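Stalstead 318 Open Storage Bin

The Stalstead 318 is an open-top rectangular bin for mixed small items: hand tools, rolls of tape, offcuts, returns and recyclables waiting to be sorted. It is sold by Zetuditz singly or in a set of 2. Color is dark gray only.

The walls slope outward toward the rim, so empty bins nest for storage. Filled bins stand one behind another on a bench or table. The bin has no lid, dividers or drain holes. An optional divider kit (Plirkano, 3 compartments) is ordered separately. 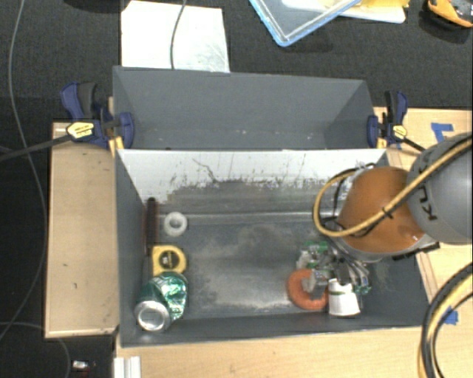
Gray bins on the workspace. Front bin with tape measure, small white roll and green drink can.

Surface and wear
The inside walls and floor are smooth. Scuffs, scratches and pale dust smears show clearly on the dark gray and do not affect use. Surface wear is not covered by the warranty. Wipe with a damp cloth and mild detergent. Do not use solvent or abrasive pads. Any added coating or liner on the inner walls will wear through where hard objects rub against it.

Loading
Maximum load is 30 kg, spread evenly over the floor. Place long-handled items flat along a side wall. Do not lift a loaded bin by one edge of the rim.

Ordering
Single bins ship flat on the pallet, sets ship nested. Next delivery to the warehouse is in February. For quantities over 30, contact Dace Kuusk at Zetuditz sales. Spare parts and divider kits: Valentin Riedl.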